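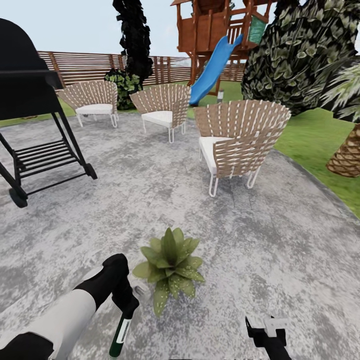

Patio (paving)

A patio is a paved outdoor area that adjoins a house or stands alone in a garden. Common surfaces include poured concrete, stone slabs, brick and precast pavers. The ground beneath is dug out, leveled and filled with compacted gravel, and the finished surface is sloped slightly so that rainwater drains away from the building.

14 shares

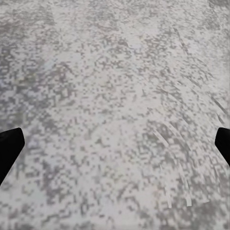 Poured concrete is cheap per unit of area but cracks as the ground moves. Control joints are cut into the slab to fix where the cracks form. Pavers are laid on a bed of sand over the gravel – single units can be lifted and reset if they settle. The Kona paver, made at Delatdale until 2000, was 60 millimeters thick and sold for foot traffic only.

Sealing

Sealers slow the uptake of water and oil. Film-forming types leave a coating that wears and must be stripped before recoating. Penetrating types do not change the look of the surface much and are simply reapplied.
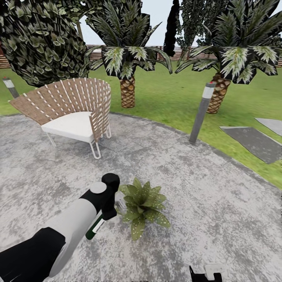 Angelovski objects that sealing is overrated in dry climates, and that a well-cured slab needs only sweeping and a yearly wash. The Barko installation guide takes the opposite view and calls for a penetrating sealer on all light-colored concrete.

Edging

Curved borders need flexible edging or a poured curb to keep the outer units from creeping into the lawn. Low lamps are often set along the edge, with the cable laid in conduit before paving starts.
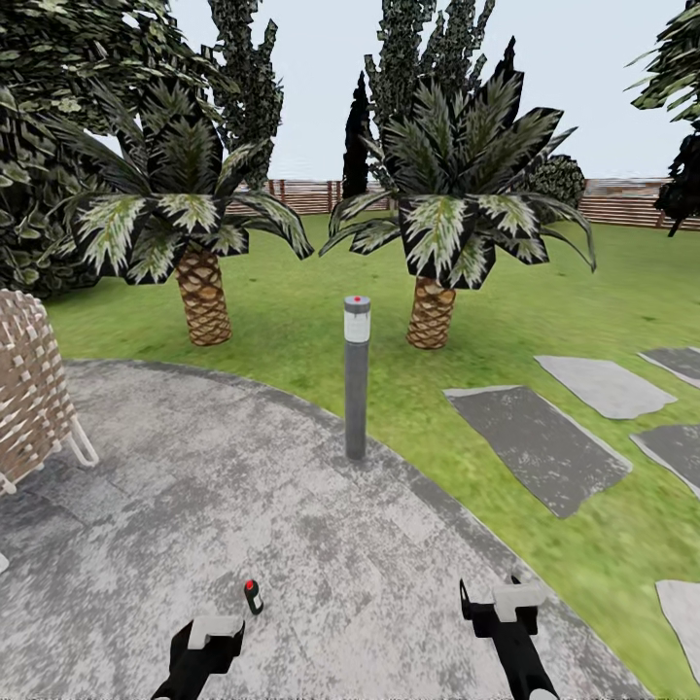
Curved patio border with bollard lamp

Last edited July 5, 2020

512 shares · 4 comments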